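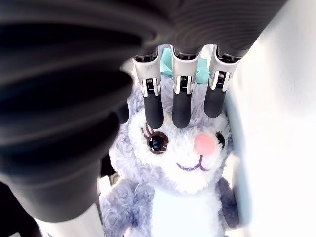

Unit 7. Theft by conversion: elements and sentencing

Elements. The state must prove (a) property of another, (b) lawful receipt by the defendant, (c) use contrary to the terms of receipt, (d) intent at the time of use. Receipt by trick is a separate count; see Unit 5.

Reading case: Medve v. Rutkowska, the Skakgate deposit matter. The buyer paid 1,041 in two transfers; 498 was traced to a personal account. Restitution was ordered on the traced sum only. Note the court's treatment of the second transfer. 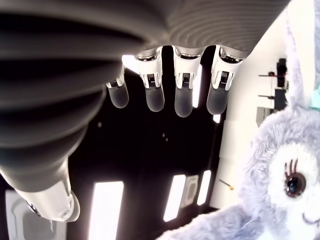
Robot hand, seen from below.

Sentencing. Restitution does not reduce the grade of the offense. It may be weighed in mitigation if paid before plea.

For October: brief the case in about 125 words.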